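Section 6. Comparing Two Grippers on the Bread Station

Use this section after the arm has been leveled and the controller has been started as described in Section 3. The procedure compares the Varna two-finger gripper with the Rutden soft-tip gripper on the same arm, with the same controller settings. Allow one afternoon for a full comparison.

6.1 Before you start

The station needs a toaster, one plate, sliced bread or bread models, and the three fruit items from the parts bin. Both cameras must be connected: the wrist camera and the head camera. The Fodix controller will not open a comparison session with only one camera online.

CAUTION: Leave the toaster unplugged for all runs in this section. Powered runs are covered in Section 9 and need a second operator.

CAUTION: Press the stop button before changing a gripper. Releasing the enable switch does not remove power from the wrist connector.

6.2 Setting up the table

1. Place the toaster with its lever side toward the head camera.
2. Set the dial to its lowest position and raise the lever fully.
3. Lay the cord out to the side away from the plate. Do not coil it behind the toaster.
4. Put the plate in front of the toaster, within reach of the arm at its slow speed limit.
5. Place the peach on the cord side and the apple and persimmon on the other side.
6. Open the head camera view and check that both bread slots can be seen.

Note: Crumbs on the table do not affect the slice finder. Crumbs on the finger pads do. Wipe the pads between sets.

6.3 Mounting and zeroing

1. Fit the gripper and tighten the collar by hand until the mark lines up.
2. Select the matching profile in the Fodix menu. Profiles are stored by gripper, not by arm.
3. Close the fingers on nothing and press Zero.
4. Open and close the fingers 3 times. If the width reading does not return to zero, repeat step 3.
5. Check the wrist camera view. Part of the gripper should show in one corner. If it covers the center of the view, loosen the camera bracket and turn it outward.

6.4 Running the comparison

1. Load the task file ALCANTARA-BREAD.
2. Set the grip force to 6 N for both grippers.
3. Run 21 picks with the first gripper. Reset the plate by hand after each pick.
4. Save the log, change the gripper, and repeat 6.3.
5. Run the same number of picks with the second gripper.
6. Export both logs before closing the session. Unsaved logs are deleted on exit.

Score a pick as good only if the slice enters the slot without touching the rim. A slice that drops in after contact is scored as partial. Enter dents or torn crust in the remarks field.

Note: If the slice finder confidence falls below 74 percent, the arm pauses over the plate. Adjust the room lighting and press Resume. Do not lower the threshold during a comparison.

6.5 Camera views 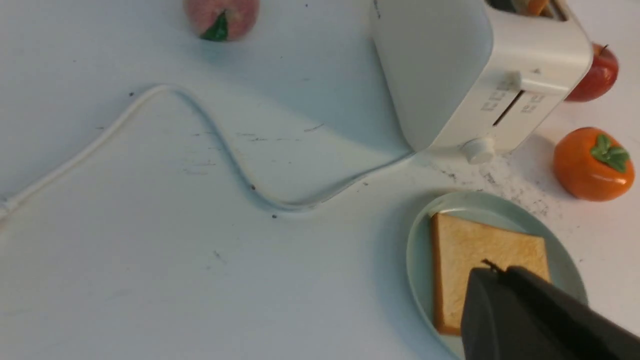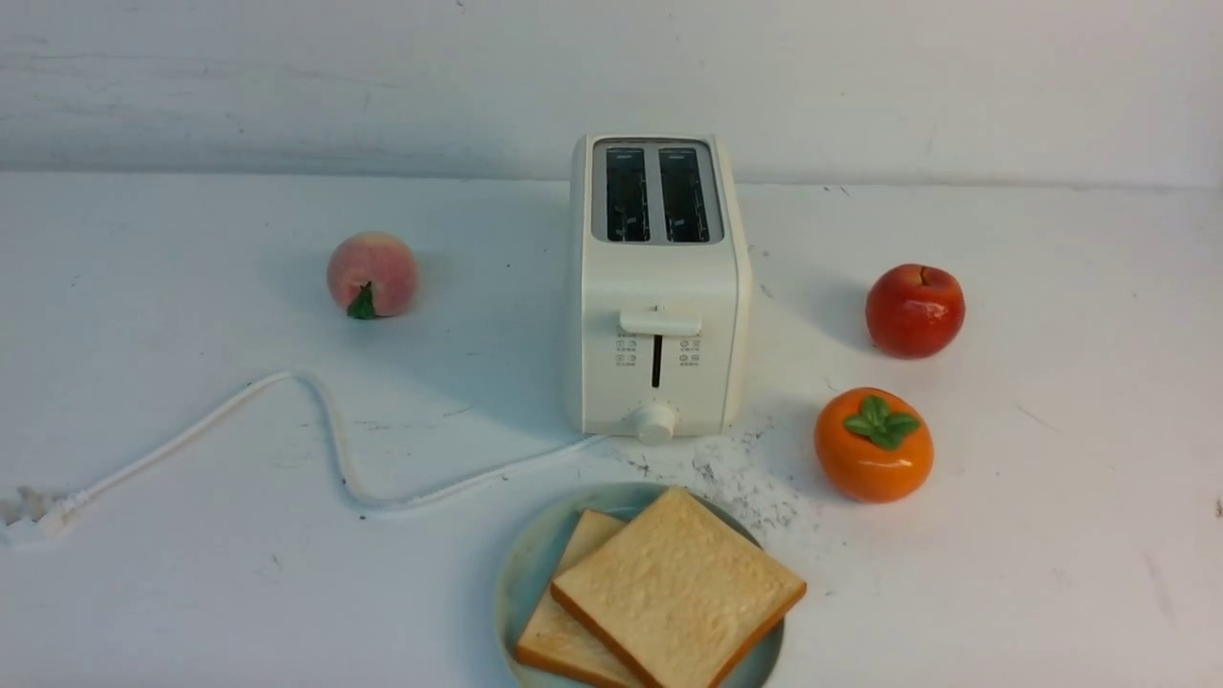
Bread station from the wrist camera (first) and the head camera (second)

Robot Handling Group, Bench Testing

If either view differs strongly from your own, repeat 6.2 from step 1. Small changes in fruit position are acceptable. The toaster must not be moved between the first and second gripper, and any set in which it was bumped should be run again from the start.

Continue with Section 7 for reading the exported logs.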